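27 Nov 2024

## Fellier floor plan kit: review after five listings

I list and manage homes in and near Walthorpe, and I draw my own floor plans. Until May I did this with a tape measure and graph paper. Since then I have used the Fellier kit, which is a laser measure, a small tripod and a phone app that draws the plan as you go. I paid for it myself.

Setup is simple. You pair the laser with the phone, name the property and pick a starting room. Point at a wall, press the button, and the number shows up in the app. After four walls it closes the room and asks where the doors are. A plain square bedroom goes quickly. Rooms with closets or angled walls need each side entered on its own, and the app does not always guess the corner right.
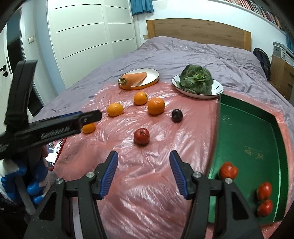 *Bedroom, headboard end.*

### Accuracy

The largest house I measured was on Trungate. The county record gives 3938 square feet. The Fellier total matched once I took out the enclosed porch, which the app had counted as living space. You have to mark porches, garages and unfinished basements yourself. If you forget, the total on the export is wrong and there is no warning.

The basic plan stops at 4000 square feet per property. That was enough for all five of my listings, but with the porch left in, the Trungate house went over and the app locked the drawing until I removed a room. I would like to see it finish the drawing and ask for the upgrade later.

Bright sun is a problem. In a room with big south windows I could not see the dot at all, and I had to come back in the evening.
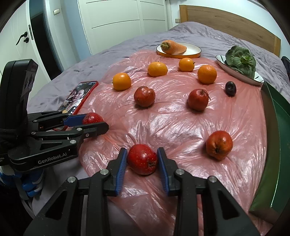
A reader asked after my first post whether the plan can go into an appraisal file. Mine have only gone into listings, with a line saying measurements should be verified by the buyer. Check with your appraiser before you send one.

### Export and sharing

Plans export as PDF or as a plain picture file. The PDF is clean and prints well on letter paper. Room names can be changed, but the font can't, and long names like "Primary Bedroom" run over the wall lines in small rooms. I shorten them.

Kyei is the listing software I use, and it takes the picture file without trouble. It will not read the room sizes from the PDF, so I still type those in by hand. Fellier's help page says a direct link is planned. There is no date given.

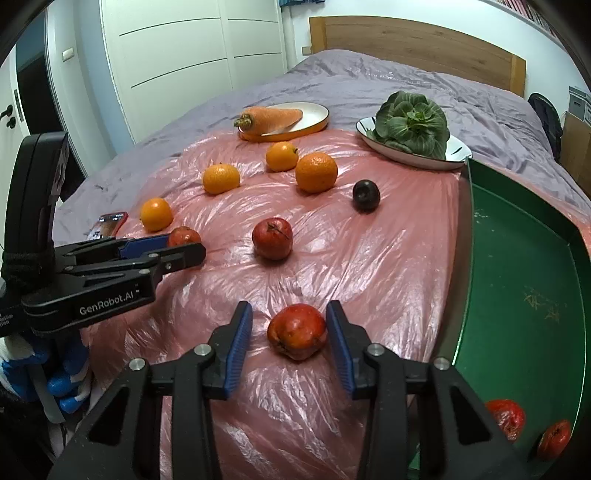 Mine loses the pairing every time the phone rings, one commenter wrote, and I end up measuring the same wall again. I have had that happen too. Switching the phone to do not disturb fixes it, and the last saved room has always been there when I reopened the app.

### Furnished rooms

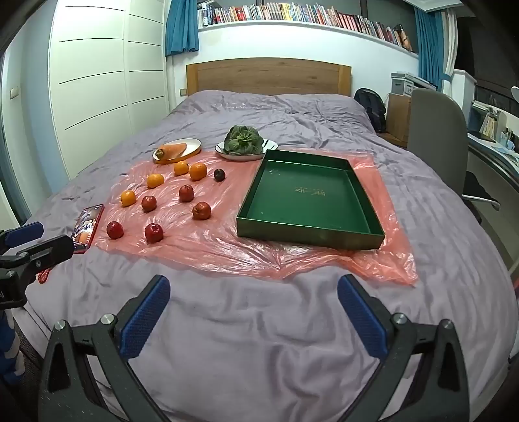

Furniture is where the app is weakest. It has a short list of standard shapes, and you drag them into place by hand. A large bed goes in as a rectangle with a pillow line, and nothing smaller than a nightstand is included. If you also need a record of contents for a furnished rental, you will need a separate list. A dark green tray with gold characters in the center has no place on a Fellier plan, and neither does the duvet under it. I keep that list in a spreadsheet.

### Battery and build

The laser runs on two AAA batteries. I have changed them once. The case is hard plastic and has been dropped on a driveway with no damage. The tripod is the cheap part. One leg slips, and I mostly hold the laser flat against the wall.

### Would I buy it again

Yes, for empty or lightly furnished houses. For a condo with two rooms, I would stay with the tape measure. If your listings are often larger than the basic plan allows, price the upgrade first.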